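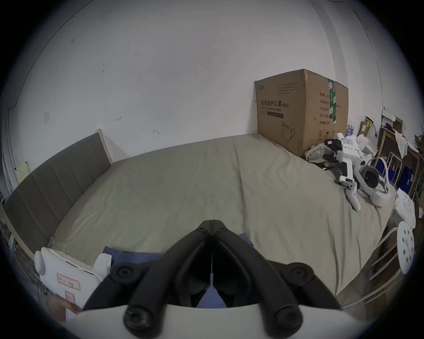
Corinne Tadlock
Site author, home maintenance notes

The softener has been in since March, so I have enough readings to write up the settings. Most of what I found online before buying was either sales copy or arguments about salt brands, and neither told me how to program the valve.

Kollbridge water comes from wells. The utility report lists hardness as a range, so I tested at the kitchen tap with a drop kit and got 17 grains per gallon. I ran the test three times, twice in the morning and once at night, and the result was the same. If your report gives milligrams per liter, divide by 17.1 to get grains. Iron was below what my kit can detect. If you have iron, you need to add to the hardness number before you enter it, and the amount depends on whose manual you read.

The unit is a Petersen single tank with a metered valve. Metered means it counts gallons and regenerates when the count runs out. The older timer valves regenerate on a schedule whether you used any water or not. Ours came from the installer set to a hardness well above what I measured. The effect was that it regenerated too often and went through salt at a rate I didn't like. After I entered the tested value, the display showed 2,537 gallons available on a full charge.

Reserve is the setting people get wrong. The valve will only regenerate at its programmed time, which on ours is 2 a.m. If capacity runs out at noon, you have hard water until then. The reserve tells the valve to regenerate the coming night if the remaining gallons drop below that figure. Mine was set to 1,000, far too high for two people who use a small fraction of that in a day. I lowered it in two steps and have not seen hard water at the tap in the evening, including on days with several loads of wash.

A full regeneration cycle takes 57 minutes. The valve goes through backwash, brine draw, slow rinse, fast rinse, and refill. During this time the bypass opens and the house gets unsoftened water, so don't start the dishwasher on a delay that lands in the same window. I did this twice.

Laundry was the reason for the project. Detergent is partly used up by calcium and magnesium before it does anything for the fabric, and what's left over dries into cotton and makes it stiff. I cut our Basar powder to half a scoop and then to a third. At half a scoop there were still suds in the rinse. At a third there were none and the sheets came out the same.

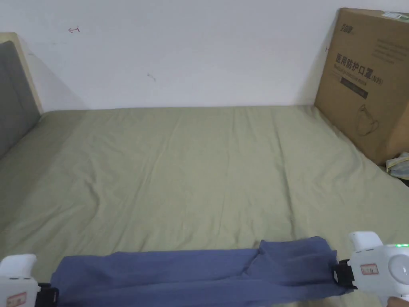

Green fitted sheet, blue cloth.

The Mokau sheets had been washed in hard water for over a year. They took four washes with no detergent before the rinse water ran clear. Towels took longer. I don't know how much of the remaining stiffness is residue and how much is wear, and I have no good way to separate the two at home.

Open items:

The drain line has a high loop that I want to shorten. The manual gives a maximum height and we are close to it.

Salt level is checked by eye. I add a bag when I can see water above the salt.

The outdoor spigots are still on softened water. They should be plumbed ahead of the unit, and the shutoff is in the wrong place for that. Next job.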